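# Procura-se gente que saiba arrumar uma mesa (e desarrumar, se for preciso)

A Prellgate tem sete vagas abertas para o posto de arrumador de salas de convívio. Se o título lhe parece pouco ambicioso, saiba que passámos duas reuniões a tentar arranjar melhor e que a alternativa era "técnico de superfícies partilhadas".
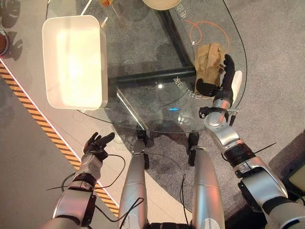 Arrumar uma mesa de convívio é um trabalho com mais decisões do que parece, e quem trata da própria casa raramente dá por elas. Come-se, fala-se, alguém se levanta, e fica tudo em cima do vidro. Um saco de papel pardo todo amachucado, por exemplo: é lixo, é para dobrar e guardar, ou ainda tem alguma coisa lá dentro? E o cordão cor de laranja em laço solto ali perto, vai com o saco ou pertence a outra história? A caixa branca de plástico está vazia e ocupa mais mesa do que qualquer outra coisa, o que levanta a questão de saber se é para encher ou se é ela própria a primeira coisa a sair dali. Se já tem opinião sobre isto, continue a ler. Se tem três, envie já a candidatura.

## Quem somos

A Prellgate trata dos espaços comuns de edifícios onde as pessoas trabalham e, sobretudo, lancham. Copas, salas de pausa, cantos com sofá, aquela mesa baixa junto à janela que devia servir para revistas e serve para almoços. Neste momento temos a nosso cargo 38 salas, repartidas por dois clientes: a Uriseo, que ocupa quatro andares e bebe chá em todos eles, e a Dirnimska, que ocupa um andar só mas o vive com intensidade.

Não somos uma empresa de limpeza. A limpeza é feita à noite por outra equipa, que é excelente e que nos pediu, com bastante educação e por escrito, que deixássemos de lhe entregar mesas cobertas de coisas. É daí que vem este anúncio.

## O que se faz num dia normal

O turno da manhã começa às oito. Recebe-se o carrinho, as caixas de triagem e a folha das salas, que vem impressa porque a versão no telemóvel foi experimentada e ninguém quer voltar a falar do assunto. Depois percorrem-se as salas pela ordem da folha. A ordem não é sugestão.

Em cada sala:

- retirar a loiça e levá-la para a copa mais próxima, sem construir torres;
- separar papel, embalagens e restos de comida;
- dobrar os sacos de papel que estejam em condições (há uma gaveta para eles em cada copa, e há sempre quem insista em que não há);
- recolher cordões, fitas, elásticos e clipes para o frasco respectivo;
- pôr os objectos pessoais na prateleira dos perdidos, com etiqueta;
- deixar o tampo livre e as cadeiras no sítio.

Não se deita fora nada que tenha nome escrito. Não se deita fora nada que pareça um presente. Comida com menos de um dia fica no frigorífico, comida com mais de um dia deixa de ser assunto de arrumação e passa a ser assunto do Renato Tolentino, que tem luvas próprias e um feitio adequado.

Ao todo passam-nos pelas mãos quase 2.000 objectos por semana, contados por baixo, e a maior parte não tem dono que se acuse.

## Uma palavra sobre o vidro

Metade das nossas mesas tem tampo de vidro. Foi uma escolha dos clientes, ou do arquitecto dos clientes, e respeitamo-la como se respeita o tempo. O vidro mostra dedadas, migalhas, a estrutura por baixo, a alcatifa por baixo da estrutura e tudo aquilo que caiu na alcatifa. Por isso, nas mesas de vidro, arrumar inclui espreitar para baixo.

Regras que já custaram dinheiro a alguém:

1. As caixas pousam-se, não se arrastam.
2. Nada quente directamente no tampo.
3. Não se apoia o peso do corpo na borda para chegar ao outro lado. Dá-se a volta.
4. Pratos levantam-se com as duas mãos quando têm alguma coisa em cima.

Quem vem de restauração costuma achar a quarta regra ofensiva. Falamos disso na formação.

## O que procuramos

Pessoas com mãos calmas e alguma curiosidade. Não é precisa experiência na área, até porque não conseguimos concordar sobre qual é a área. Já contratámos uma antiga bibliotecária, dois empregados de mesa e um relojoeiro reformado, e o relojoeiro foi o único que se queixou dos frascos.

É preciso:

- ter mais de 18 anos e autorização para trabalhar em Portugal;
- conseguir estar de pé e andar durante boa parte do turno;
- ler e escrever português o suficiente para preencher uma etiqueta que outra pessoa entenda;
- aguentar ver uma sala impecável ser ocupada dez minutos depois.

Ajuda muito:

- saber inglês, porque na Uriseo as notas coladas aos frigoríficos são quase todas em inglês e quase todas zangadas;
- ter jeito para distinguir um pauzinho de comer de uma vareta qualquer, e um recipiente esquecido de um recipiente à espera;
- carta de condução, para substituições no armazém.

Não procuramos perfeccionistas. Tivemos um. Alinhava as colheres por comprimento e ao meio-dia ainda ia na segunda sala.

## Condições

Contrato a termo de seis meses, renovável, com início em Junho. Há dois horários, das 8h00 às 13h00 e das 13h30 às 18h30, de segunda a sexta-feira. Pode indicar preferência, mas o turno da tarde apanha os restos do almoço e por isso recebe um subsídio próprio. Os valores constam da ficha que enviamos a quem passar à segunda fase. Subsídio de refeição em cartão, transporte pago entre edifícios e calçado fornecido por nós. O calçado é feio e confortável.

A formação dura três dias e é paga desde o primeiro. É dada pela Liette Girard, que montou o sistema de frascos e o defende, e pelo Jericho Dalisay, responsável pelas salas da Dirnimska. O último dia é passado numa sala verdadeira, em hora de ponta.

## Como se candidatar

Envie-nos um email com o assunto "Arrumação" e o seguinte:

- currículo, de uma página, sem fotografia;
- o turno que prefere;
- uma resposta, até 350 palavras, a esta situação: chega a uma mesa e encontra uma caixa vazia, um saco de papel amarrotado, um cordão e um prato. Há uma reunião marcada para a sala dentro de quatro minutos. Que faz, e por que ordem?

Não existe solução oficial. Eu começaria pelo prato, a Liette começa sempre pela caixa, e já almoçámos separados por causa disto. Interessa-nos o raciocínio. Respostas que proponham adiar a reunião são lidas com simpatia e postas de lado.

As candidaturas vão para recrutamento, ao cuidado de Virgilio Barredo, através do formulário ou do endereço que está na página de contactos da Prellgate. Também se pode entregar em papel na recepção do edifício Espiritu, de preferência num envelope e não pousada em cima da mesa da entrada, onde seria arrumada.

A segunda fase é presencial e demora uma hora: vinte minutos de conversa e quarenta de prática, com uma mesa preparada por nós. Há café depois. A chávena faz parte da avaliação, e ficam desde já avisados.

Dúvidas sobre horários ou acessibilidade dos edifícios podem ser postas ao Ronaldo Villanueva, pelos mesmos contactos. Responde depressa de manhã. Todos os edifícios têm elevador, e as tarefas podem ser adaptadas para quem não possa empurrar o carrinho ou baixar-se. Diga-nos na candidatura, se quiser, ou mais tarde.

*Anúncio publicado em domingo, 19 de março de 2023. As vagas fecham quando estiverem preenchidas. Respondemos a toda a gente, incluindo a quem não ficar.*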